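Subject: Re: [plowtalk] brine sprayer on a half ton, worth it?

Leokadia Rutkowska wrote:

> Hi all, second winter on the list and first time posting. I do 13 small
> lots between Fellport and Demley with a half ton and a walk-behind
> spreader, rock salt only. My dealer at Santoso wants to sell me a
> 100 gallon Bokent slip-in sprayer so I can pre-treat. Is that a lot of
> weight for my truck? And do the nozzles freeze up? I keep hearing both
> ways. Also he says the poly lid is "optional" and I don't know what to
> make of that.

Hi Leokadia, welcome aboard! I've run the same Bokent slip-in for 2 seasons now, so let me save you a few of my dumber moments.

Weight first. Brine is heavier than water, so a full 100 gallons is more than most people guess, and then you've got the tank, the pump, the frame and whatever else lives in your bed. Look at the sticker in your door jamb and do the math with yourself in the seat and the plow on the front. I don't fill mine all the way. Three quarters gets me through my morning route and the truck doesn't wallow on the hill coming out of Demley (ask me how I know about the hill).

And please get the baffles if your tank doesn't have them. A half-full tank with nothing in it to slow the liquid down will shove you right through a stop sign — I'm not kidding, it feels like somebody bumped you from behind.

Nozzles: brine at the right strength won't freeze on you in any weather I'd be pre-treating in anyway. What freezes is the rinse water. I rinsed everything out one night in February like a good boy, left plain water sitting in the boom, and at 4 in the morning I had a pump humming away and nothing coming out. Cracked the strainer bowl too. Now I blow the lines out with the little shop compressor after I rinse, and I keep 5 spare tips in a sandwich bag in the glove box. They clog way more than they freeze. If you mix your own, strain it twice and check it with the hydrometer every batch, even when you're sure.

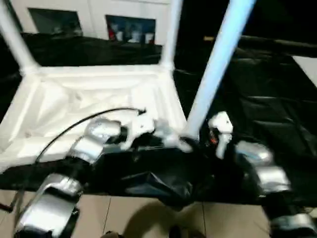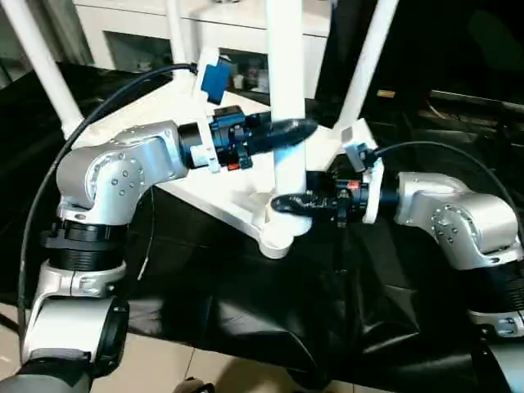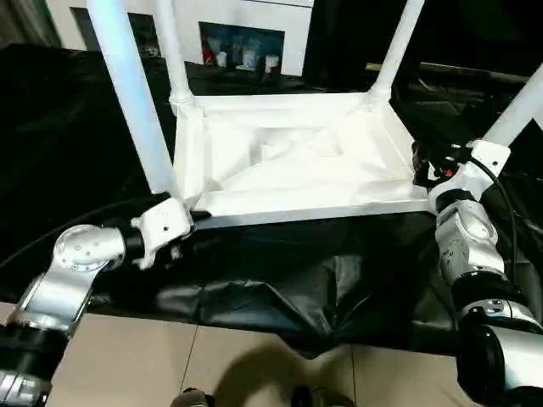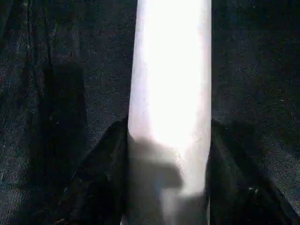
Now the lid, and boy do I have opinions on the lid. Get it, first of all. Road grit and leaves get in there otherwise and you're back to clogged tips. But ask Santoso to show you the inside of it before you pay. Mine is flat poly with nothing behind it and it sagged by Christmas, so now it never sits right on the gasket. What you want is something like the underside of the white stool seat in the first and third pictures, with ribs molded in. If theirs is smooth on both faces, I'd ask what the price is without it and get one made. There's a plastics shop on the Fellport side that did my neighbor's, and his is still flat.

One more thing, hang on to the walk-behind. I still use mine on every sidewalk and around the dumpsters where the boom won't reach, and on a really wet heavy snow I skip the brine altogether and go straight to rock salt after I scrape.

Which pump did he quote you, the 12 volt or the gas one? I've only run the 12 volt, so somebody else will have to speak up on the other.

Stay warm,
T.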